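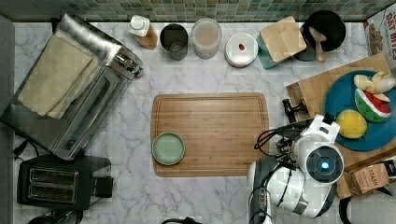
Kitchen counter setup, play fruit on the blue plate at right.

Flava Kitchen Episodes – README

Hi, and thanks for downloading! Flava is a small set of tabletop manipulation episodes I've been putting together for training pick-and-place policies on kitchen stuff. This is the second release, dated May 27, 2024. It has 586 episodes in it. I'm aiming for 1,000 by September, but don't hold me to that.

What's in the download

One folder per episode. Each one has the video streams, the joint states, the gripper state and a text file with the instruction I was following. Everything is logged at 30 frames per second (the first release was a mess of different rates, sorry, please don't mix the two without resampling). The splits are in the top folder, and the Fludton split is the one to use if you want to compare with my numbers.

How I record

I teleoperate every episode myself with the Tekard controller, which means the data has my habits baked in. I tend to come in high and slow, and I'm pickier about grasps than I need to be. If I fumble, I keep going, and the episode gets a "recovered" tag as long as the item ends up where the instruction says. Total failures go in their own folder – please use them, I think they're the most interesting part!

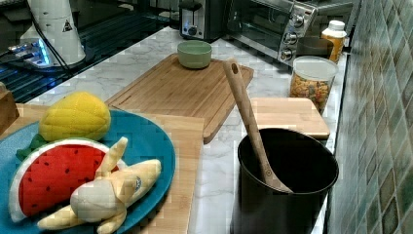

Object choice took me longer than the code did. I wanted things that squash a bit and don't have one obvious place to grab, and that I could drop all day without cleaning up. The plush lemon, watermelon slice and banana are great for this, and the banana especially, with its peel flaps spread out so the outline is nothing like a neat curve. Instructions use plain names only ("put the lemon on the cutting board"), so if your model needs colors or sizes in the prompt you'll have to add them yourself.

Known problems

– 2 of the failure episodes have no gripper state. The video is fine.
– The background clutter moves between sessions and I don't label it.
– There's only one kitchen in this release. Wihongi, the follow-up set, will have a different one.
– Instructions are in English and some have typos. I left them in.

If you train something on this, please send me a note, even if it went badly. I'd love to see it!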